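Laying the Table at Acharya House: Notes on Our Cutlery and Placemats

The shared dining room at Acharya House has been in daily use since March, and several residents have written to ask how the tables are intended to be laid. The following entry sets out the arrangement now in place. It replaces the earlier notice pinned beside the serving hatch, which referred to furniture we no longer have.

1. The tables

Each table consists of a light wooden board with a pale blue top. The blue was selected by Rangi Cosgrove, who considered white too severe for a room that receives little sun before noon. Residents are asked to wipe the surface with a damp cloth and a small amount of washing-up liquid. Scouring pads should not be used on it. One table in the former dining room was marked in this way and the damage could not be put right.

The exposed wooden edge requires a little more attention. Crumbs tend to collect along it, and water left standing there will in time lift the grain. A dry cloth run along the edge after each meal is sufficient.

2. Cutlery

Cutlery was formerly kept in a drawer at the far end of the kitchen. Anyone who required a second fork was obliged to leave the table, cross the corridor and return, and at busy times this caused a queue at the door. Following a suggestion from Johannes Sibiya, the cutlery now stands on the tables themselves, in black wire-mesh holders placed at the centre.

The pieces have brown wooden handles and are stored with the handles upwards, so that they may be taken out without touching the part that goes into the mouth. Wooden handles should not be left to soak, and they should not go into the dishwasher. They are to be washed by hand, dried at once and returned to the holder only when no damp remains. Angus Ruawai has kindly agreed to oil the handles every 2 months.

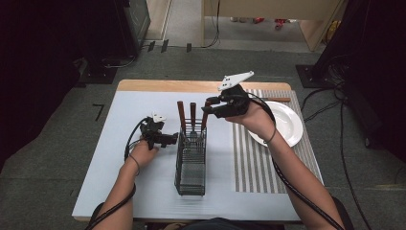 3. Placemats and plates

The placemats are grey and white with narrow stripes. They are laid with the stripes running away from the diner, and the round white plate is set on top. We recognise that this is a matter of taste. Subbarao Hegde has argued, with some force, that the stripes look better running from side to side, and the question may be raised again at the summer meeting. Until then the present arrangement stands.

Placemats should be shaken out of doors after the evening meal. Those with stains may be left in the basin in the utility room, where they will be washed with the tea towels.

4. Replacements

The house keeps a small reserve of plates in the upper cupboard, together with 13 spare placemats. Breakages should be entered in the book kept on the shelf below. No charge is made for ordinary accidents, although residents are asked to report them on the same day – a missing plate is usually noticed only when guests have already sat down.

Enquiries about the dining room may be left for Jarrah Tomoana at the front desk before 6 p.m.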